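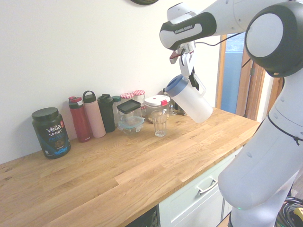

Reference > Robotics software > Motion planning > Prosier

Revised September, by Lindsay Ruawai

Prosier is a planning layer for single-arm manipulators, written at Brastness by Tolera Birhane and named, according to its manual, "after some discussion." It sits between a perception module and a joint controller and is best known for its handling of pouring, a task most planners treat as picking something up and then having bad luck.

Grasp selection

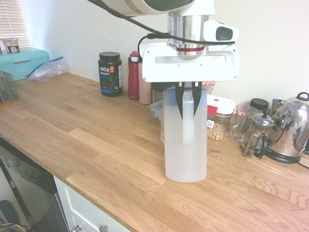 Prosier scores candidate grasps before it plans any motion, and discards those that leave the wrist no room to turn. Early releases kept 300 candidates per object, a generous figure given how many were terrible. Translucent plastic is the usual source of trouble, as depth readings tend to pass through it and report the wall. A frosted pitcher gripped near the rim, with a French press and a polished kettle standing on the same counter, gives the depth filter three separate chances to be wrong.

Tilt control

The tilt controller caps wrist rotation at 70 degrees unless the user overrides it, and the override is a flag called "sure". 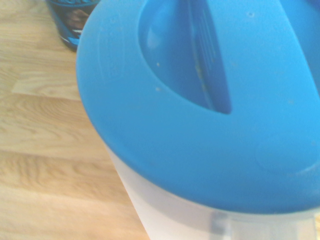 Rotation is planned about the estimated spout, so an error in the spout estimate becomes an error in everything else. The Bogale extension refits the lid outline from wrist views and needs 54 milliseconds per update. Its configuration file runs to 1,569 lines, most of them comments disagreeing with one another.

See also: Zernberg (grasp simulator)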